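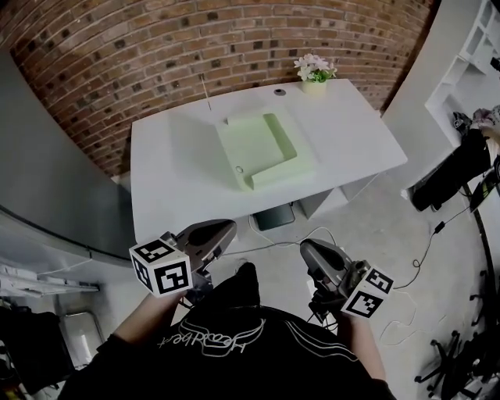
Week 4 - parallax and where to stand the camera. Most bad stitches get blamed on the software and most of them are not the software's fault. Two lenses back to back can't sit in the same spot, so each one sees near things from a slightly different place. Far things line up anyway. Near things don't. Think of a white desk against a curved brick wall, small potted plant on the back right corner, pale green tray near the middle. Suppose the seam falls across it. If the software lines up the courses of brick, the front edge of the desk may break. Line up the desk and the brick steps instead. You pick one.

Straight edges and repeating patterns show it worst. Brick, tiles, railings, blinds. Grass and water hide nearly everything.

Terms for this week
Seam - where one lens hands over to the other.
Overlap - strip both lenses can see. More overlap, more for the software to work with.
Stitch distance - distance at which the two views are matched. Set it too far and near objects double up or lose a slice.
Nodal point - loose word, you will see it everywhere. What we want is the entrance pupil. Use that in your write ups please.

Placing the camera
Turn it so a lens faces the thing that matters, never the seam. Sounds obvious, half the Sowerby clips from last year got it wrong. Keep people at least 12 paces of walking room so they dont have to cross the seam close in. Thin things near the seam (wires, stems, chair legs) vanish or come out twice - move the camera before you move them.

Light
Both lenses need the same exposure or the sky goes two colours. Lock it. White balance too. Shutter no slower than 1/50 if anything moves. ISO 900 is as high as I'd go indoors with the Flurnon, past that the noise differs between the two sides and you get a visible line.

Practical
Undmont room, bring your own card. Shoot the same spot three times, turning the camera a little each time, then stitch all three in Flurnon at default settings and again with the distance set by hand. Hand in stills of the seam only, not the whole sphere. Last year's shared folder ended up with 1,689 files in it, please name yours properly.

Seruvthorpe outdoor shoot is moved to March, details to folow. Read the section on rolling shutter before next time, we start straight in with it.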